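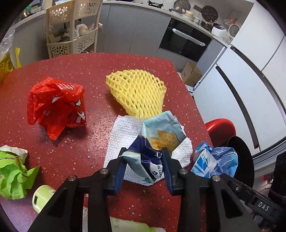 Unit 7. Stars and their remnants: mass limits

A star spends most of its life fusing hydrogen in its core. The outward pressure from hot gas and radiation balances gravity, and the star keeps a nearly constant size. When the fuel runs out, what happens next depends mainly on mass. In class we talk about space being bent by mass, and the usual drawing is a flat net with a dip in it. The yellow fruit net on the speckled table, with its diamond lattice flattened into a fan, gives you the grid before any weight is added. Keep in mind that the drawing has two dimensions and real space has three.

Terms for this unit

White dwarf: the core left by a star like the sun. It is held up by electron pressure, and its mass stays below 1.4 suns.
Neutron star: a core squeezed until most of its matter is neutrons. A typical one is 20 to 25 km across.
Black hole: a remnant so compact that light cannot escape from inside the event horizon.

Finding the horizon

For a black hole that does not spin, the radius of the horizon in kilometers is close to 3 times the mass in suns. A black hole of 40 suns therefore has a horizon radius near 120 km. Doubling the mass doubles the radius.

Homework

Work out the horizon radius for 2, 7 and 90 suns. Show the units at each step. Then read the Tresska chapter on binary stars and write a paragraph on how an unseen companion can be weighed from the motion of the visible star.

Hand in on paper to J. Rutkowska before the lab.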